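Florkavano Opens Its Bracelet Swap to Everyone This February

PLERNECK — Hi, I'm Lilibeth Umali, and I run Florkavano, the little accessories shop on Lornow Street. I've been sorting other people's bracelets all winter and I'm finally ready to share them!

Starting this February, our Wednesday swap is open to anybody who walks in. Bring a bracelet, bangle or hair tie you've stopped wearing, drop it off at the counter, and pick out another one to take home. Last year our members traded 3,811 pieces (I still can't believe that number), and 487 of them were hair ties, so please don't be shy about bringing the small stuff.

I sort everything into shallow trays before we open, and I love how the colors look together — purple beads, white beads, pink ones you can nearly see through, and a silver bangle in with them.

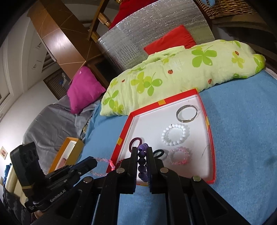 If the elastic on yours is getting tired, bring it anyway. My friends at Magagula Beads will be at the back table restringing for $2 a bracelet, and they've promised to stay until the last person is done.

Doors open at 4 p.m. There's room for 15 people at the tables, and everyone else is welcome to browse standing up. No sign-up, no fee for the swap itself.

Press contact: Lilibeth Umali, Florkavano, Lornow Street, Plerneck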